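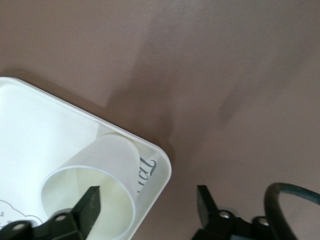 Darcy Tomoana

4. Ajuste de la pinza con bandeja y vaso

Antes de empezar, la muñeca debe estar atornillada y el controlador Jaltix encendido en modo manual.

1. Coloque la bandeja blanca sobre la mesa, dentro del alcance del brazo, y tumbe en ella un vaso de papel.
2. Abra la pinza del todo y baje la muñeca despacio hasta que los dos dedos queden a los lados del vaso. Las puntas no deben tocar el fondo.
3. Cierre a velocidad 16. Pare en cuanto el papel empiece a ceder y anote la posición del servo - en mi montaje es 323.
4. Guarde ese valor como límite de cierre y repita con el vaso girado.

Nota: revise los tornillos de los soportes de los dedos antes de cada sesión. Si un dedo baila, el valor guardado no sirve.

Precaución: deje el cable negro con holgura suficiente para el giro completo de la muñeca. No meta la mano entre los dedos con el servo alimentado.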